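Week 4 Handout: How an Opinion Piece Picks Its Numbers

Last time we read headlines. This week we get to the part I love most, the survey number sitting in the second or third paragraph of a column about how people live now – who they marry, when they move in, whether they eat dinner at the table or over the sink.

Bring your marked-up copy of the Merrick column to class on Tuesday. If you missed it, the column argues that couples are rushing into shared leases and that the public is cheering them on. It is lively, it is annoyed, and it leans on a single poll.

Start with the poll. The Lilgate survey reached 2,364 adults, and the column quotes exactly one question from it: "Do you think it is a good idea for a couple to live together before marriage?" A majority said yes. By the next paragraph, the columnist has those same people "recommending" it. Look at how far that one verb travels! Saying something is a good idea when a stranger asks is a pretty mild act. Recommending it sounds like you called your niece and told her to pack.

Circle every verb in the column that reports what respondents did. You should find "said" early on, and then watch it warm up into "urge" and "insist."

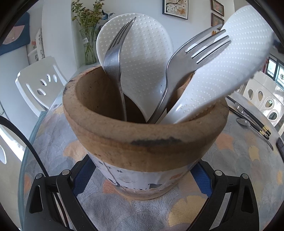
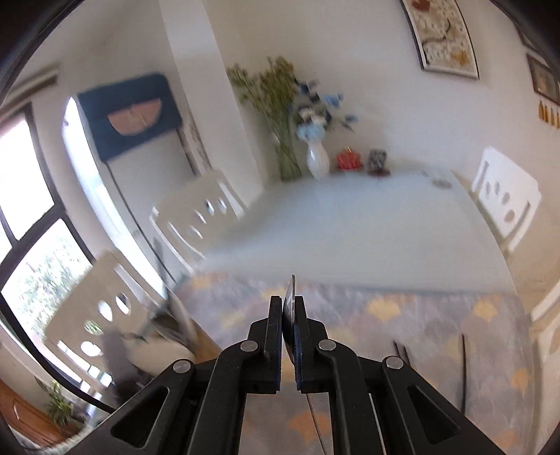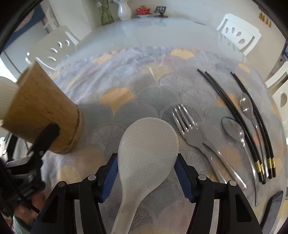
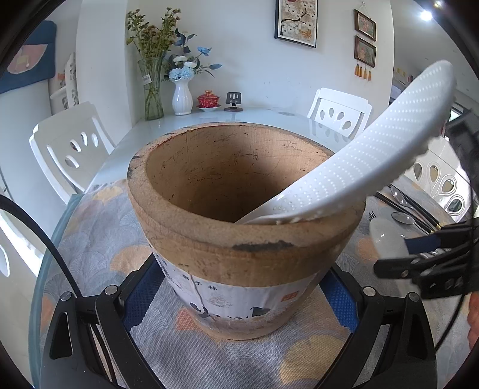 Reading time: 3 minutes

Now the harder part, which is fairness. It is great fun to catch a writer stretching a verb, and I want you to enjoy it, but a stretched verb doesn't sink an argument. The Merrick columnist has two claims going at once:

Claim 1: Most people approve of living together first.
Claim 2: Most people are wrong to approve.

The poll can only help with Claim 1. For Claim 2 the column needs evidence about how couples do later on, and what we get is a story about two friends who broke up over a couch. It's a terrific story – I laughed out loud – and it does a lot of emotional work. Ask what it would take to replace it.

Compare the Edow response piece (pages at the back of your packet). Edow takes the other side and makes nearly the same move, with a happy couple in place of the unhappy one. Put the two anecdotes side by side and read them out loud. The rhythm is almost identical, right down to the short sentence at the end.

Terms to know

Agreement question: asks whether you go along with a statement. People tend to say yes a little more often than they mean it.

Selection: the couples who move in early may differ from those who wait, in age, money, religion or plain temperament, so a gap between the groups later on may have been there at the start.

"We" creep: the point where "respondents" becomes "Americans" and then "we." Skaltelus columns are full of this, and you'll have a good time hunting for it.

For next time

Write one page on either column. Quote at least two verbs and say what you'd swap in. Then rewrite the opening paragraph so it is still fun to read and claims only what the poll can carry. Keep the attitude! Please don't hand me something gray and careful.

Rewrites can be typed or handwritten, double spaced either way.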